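Inicio | Quiénes somos | La célula | Formación | Contacto
Imprimir esta página | Enviar por correo electrónico
Archivado en: El taller por dentro

Quiénes somos

Flistari es un taller de puesta a punto y mantenimiento de brazos robóticos con pinza. Trabajamos para laboratorios, escuelas técnicas y empresas pequeñas que tienen una sola máquina y necesitan que funcione todos los días. Empezamos en un local prestado por Brondska, con una mesa, un banco de ajuste y muchas ganas, y hoy ocupamos una planta alta con ventanales por la que entra tanta luz que en invierno casi no encendemos las lámparas hasta media tarde (¡nos encanta!).

Nos gustan las máquinas y nos gusta todavía más entenderlas. Cuando llega un brazo nuevo, lo primero que hacemos es mirarlo con calma: los tornillos de las articulaciones, el paso de los cables, el recorrido de los dedos con la corriente quitada. Después lo anotamos todo en su cuaderno, de papel, con tapas duras, que viaja con la máquina y se queda con ella cuando vuelve a su casa.

De la célula grande se ocupan siempre las mismas 2 personas, una por turno. La montamos en mayo, con la bancada que nos fabricó Aigner a medida, y desde entonces ha pasado por tres distribuciones distintas. La última es la buena — o eso decimos hasta que a alguien se le ocurra una mejor.

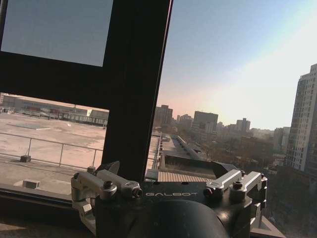
LA CÉLULA, DÍA A DÍA

La pinza es la parte que más cuidamos. En una como esta, de GALBOT, los dedos van sobre brazos metálicos articulados, uno a cada lado del cuerpo, y los tornillos quedan a la vista, así que la revisión empieza por ahí. Se pasa un paño seco, se comprueba el apriete con la llave dinamométrica y se marca cada cabeza con un punto de pintura. Si al día siguiente el punto no coincide con la raya, paramos y buscamos el motivo antes de volver a apretar.

Luego viene el ajuste de la cámara de muñeca. La luz natural es preciosa para trabajar, pero a una cámara que mira hacia una ventana le cuesta ver lo que tiene en primer plano, y por eso calibramos con dos exposiciones, una para la mañana y otra para la tarde. El procedimiento completo tiene 17 pasos y cabe en una hoja plastificada que cuelga junto al armario de herramientas. Quien entra a trabajar con nosotros lo hace entero, acompañado, hasta que le sale sin mirar la hoja.

El 11 de febrero cerramos el ciclo 3269 de apertura y cierre del último juego de dedos y lo desmontamos para medir la holgura. ¡Qué gusto da abrir una articulación bien engrasada! Guardamos las medidas en Dernenari, nuestro registro interno, donde cada pieza tiene su ficha y su historial de cambios. Los clientes pueden consultar las fichas de sus propias máquinas y pedirnos una copia cuando quieran.

FORMACIÓN Y VISITAS

También enseñamos. Recibimos a grupos pequeños de ciclos formativos, que pasan la mañana en la célula y desmontan y montan una muñeca de prácticas con sus propias manos. Se llevan los dedos llenos de grasa y un montón de preguntas, y a nosotros nos obligan a explicar bien cosas que hacemos casi de memoria.

Si tiene un brazo parado, una pinza que no cierra como antes o simplemente curiosidad por ver cómo se cuida una máquina así, escríbanos desde la página de contacto. Para las visitas pedimos calzado cerrado y el pelo recogido; las gafas de protección las ponemos nosotros.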